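What the arm changed on our packing floor

I have worked at the Drondotstead warehouse for 13 years, most of them at the kitting benches. Kitting means pulling loose parts out of bins and putting the right number into a tray or a bag so the next person can seal it and label it. If you have ever opened a box of shelving and found the hardware in a plastic bag, somebody like me put it there.

In March the company started a trial of robot picking on one line. People outside keep asking me what it's like, so I'm writing it down while it is still fresh. I am not an engineer and I may get a term wrong.

The first thing we heard about it was a notice by the time clock. It said the project was called Rulteo and that no positions would be cut during the trial. The second half of that sentence got most of the discussion at lunch. A trial ends at some point, and the notice did not say what happens then. We asked at the next shift meeting and were told the plan was to move people to other work as others retired or left. I believe the manager meant it. I also know he doesn't set the budget.

My line handled the Pesley orders, and Pesley orders are dull. Same few shapes, small number of colors, all day. On a good shift two of us got through 2165 picks between us. My right wrist has been bad since my second year there, and the woman across the bench from me had surgery on her thumb. So when people say a machine is taking the good jobs, I have to say that reaching into a bin was never the part of the job I would have fought for. The pay was what I would have fought for, and the hours.

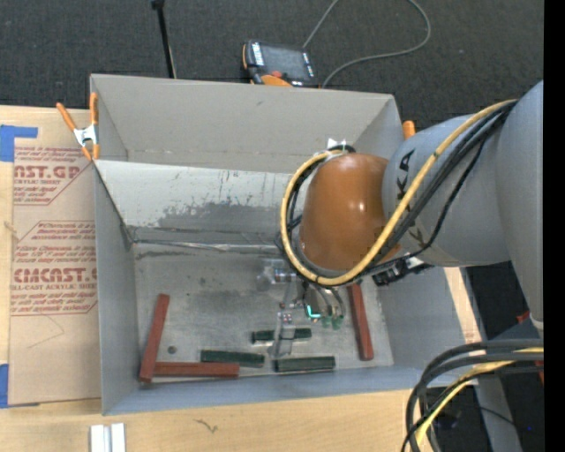 My job title is now cell operator. It came with a raise of 103 dollars a month before taxes and four mornings of training in the upstairs room. What I mostly do is keep the arm supplied and sort out whatever it can't. I learned early on to care about how parts land in a bin, something I never thought about when I had my own two hands in there. A bar in the open middle of the floor is one kind of pick. A bar right up by a wall, like the red one along the near side, is another kind, and that is where I look first when a pick fails. Green or red makes no difference to my fingers, but each color is its own item on the order, so a mix-up counts as an error and I have to write it up. The write-up takes longer than the pick would have.

There is a log for all of this. Every stop gets a line with the time, what I saw and what I did about it. At the beginning I wrote too much, then too little, and now there is a short list of codes taped to the desk and I use those. I have never been much for paperwork and this is the part I like least. It does get read, though. I put in several lines about the same kind of stop and the Hopkin technician came over to ask me about it, and we stood there trying different things until lunch. In 13 years at the bench I can't remember anyone asking me how a part ought to be picked up.

What I miss is the talking. Two people at a bench can talk all shift and not lose a pick. Now I am by myself with the arm for long stretches, and my old bench partner is over in returns on the other side of the building. She likes returns. We take our breaks together when the times line up, which they do maybe half the week.

I'm also tired in a different way. My wrist is better, I will give it that, and I have stopped wearing the brace to bed. But I go home with my head full from watching and waiting. Doing picks by hand I could think about supper or my truck. Waiting for something to stop is harder to think around.

The younger people on the floor mostly want to be trained on it. A few of the older ones have said they would sooner leave, and one did, though he was close to retiring anyway. The temps got the worst of it. The notice didn't cover them, and we have fewer of them on the schedule than we did last summer. I haven't heard anyone upstairs bring that up.

It's June 2024 now and the trial has been extended to the end of the year. The target for the line is 800 picks a shift with no one stepping in. We haven't made it yet. I have been asked to help train a second operator, and I said yes, provided it goes in writing that I get paid for it.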